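### 4.2 The cutlery job

I'll admit I put this chore in the study because I hate doing it at home. Clodagh Ó Gríofa wanted folding, I wanted spoons and chopsticks, and we settled it over tea. Our question stayed the same as in the earlier sections: could you leave a machine alone with the job and go off to do something else? 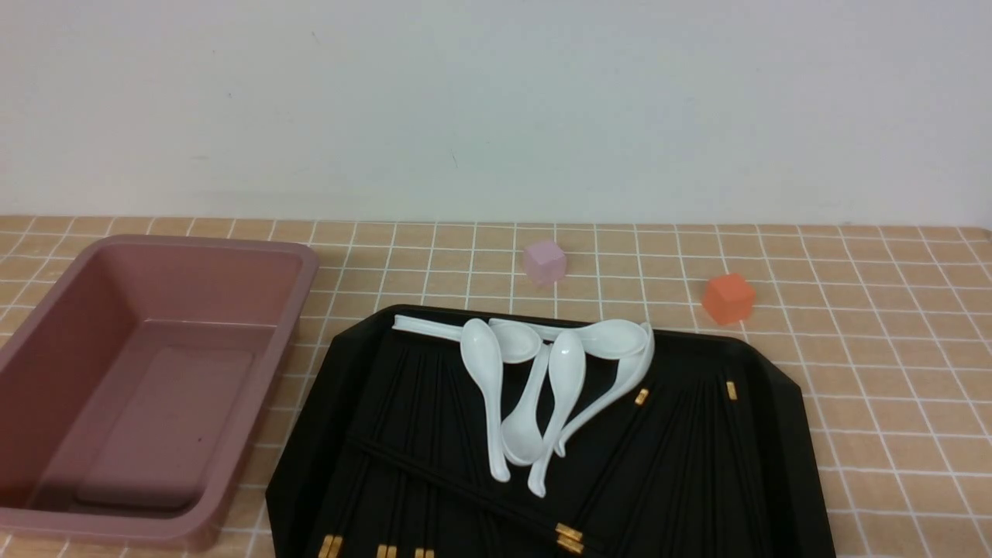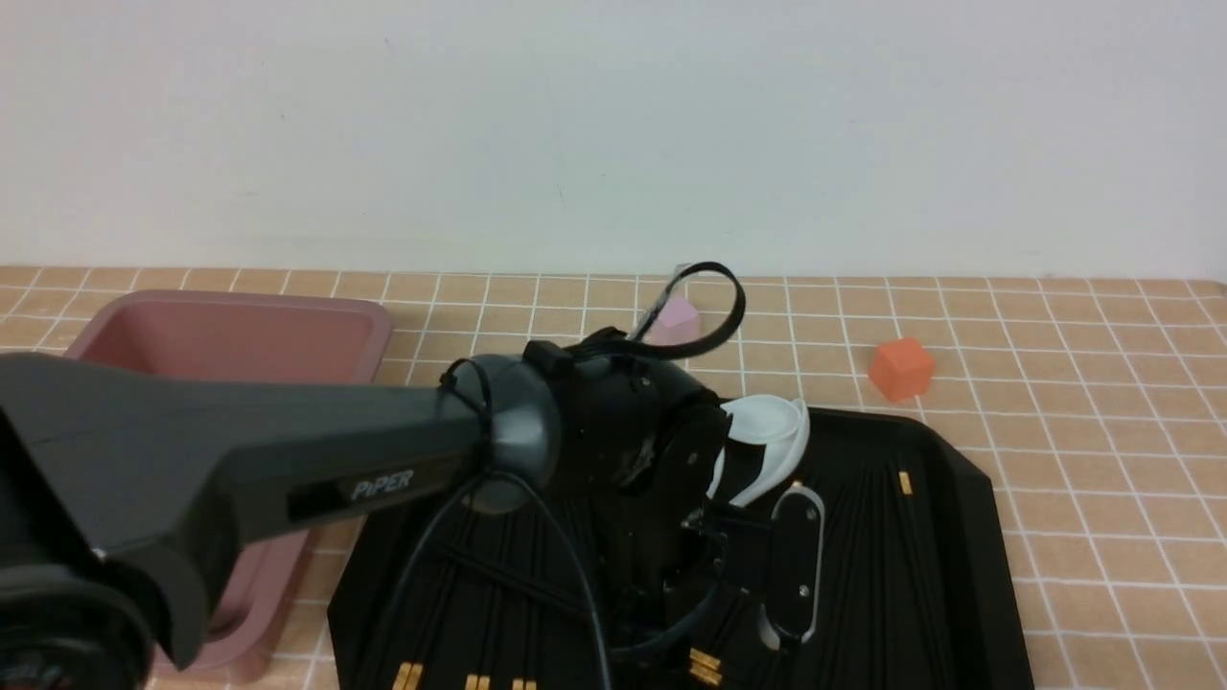
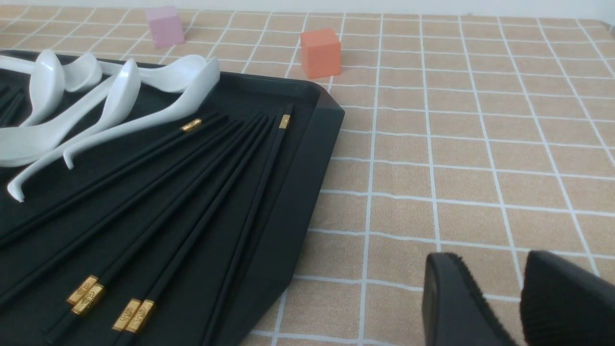 **Figure 3.** The tray and the two small cubes behind it, as they looked in three views of the cutlery work.

We logged 2892 attempts altogether, and I watched far more of them than was good for me. Spoons are the friendlier half of the chore. They have a fat end and a thin end, and a sensible grasp on either will usually do. Chopsticks are miserable things! They lie flat, they roll, and two side by side look very much like one (to me as well, by late afternoon). Of the failures we went back and labelled by hand, 382 were double picks, where we'd asked for one stick and got a pair, and 201 were plain misses with the fingers closing on air.

Róisín Daly thinks I'm being harsh in counting a double pick as a failure, and she has a point. If you're clearing up after dinner, a pair is what you'd want anyway. For sorting it matters, so I've kept the strict score here and put her kinder one in the appendix.

Would I have it in my kitchen? Not yet. The Batine policy was the steadier of the 2 we ran and Wonent the quicker, but both needed somebody near enough to step in when a heap got tangled. I could do the washing-up with one eye on it, though I couldn't go to the shops. Section 4.3 goes through the tangles themselves.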